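Maretti Maple Worktop Board, Large

Solid maple board for kitchens, utility rooms and workrooms. Made up from strips of pale maple glued side by side, planed flat and sanded on both faces. Supplied untreated, ready for oil or wax.

The Maretti is the largest board in the Koltthorpe range. It can be laid on top of an existing worktop as a chopping and pastry surface, or fixed down as a permanent top for a trolley or low cupboard. Both faces are finished to the same standard, so it can be turned over when one side is worn.

Maple is a close-grained wood and does not pass on a taste or smell to food. Colour varies from strip to strip – some are creamy, others slightly more yellow – and the whole board darkens a little with age and oiling. We do not match boards by colour, but if you are ordering two to sit next to each other, say so in the order notes and we will pick the nearest pair in stock.

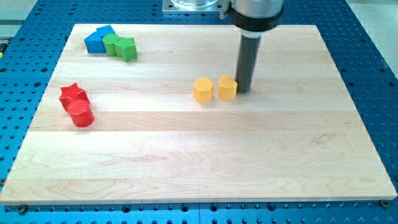

Sizes and weights

Length: 100 cm
Depth: 71 cm
Edges: square, lightly eased
Finish: none
Also available in 90 cm and 80 cm lengths, same depth.

The two shorter boards can be carried by one person. We suggest two people for the 100 cm.

Oiling

Give the board three coats of Nordin board oil before first use, leaving each coat overnight. Do both faces and all four edges, as a board oiled on one side only may bow. After that, one coat every couple of months is enough for most kitchens. Wipe off any oil left on the surface after twenty minutes.

Cleaning

Wash by hand with warm water and a little washing-up liquid, then stand on edge to dry. Do not soak and do not put in a dishwasher. Light knife marks can be sanded out along the grain with fine paper – oil again afterwards.

Fixing down

Use the Fesmont slotted brackets (sold separately, pack of eight). The slots let the wood move with the seasons. Do not glue the board to a cabinet.

Delivery

Sent flat in a card sleeve with corner guards. Saturday delivery can be chosen at checkout. Oil and brackets are packed separately and may arrive on a different day.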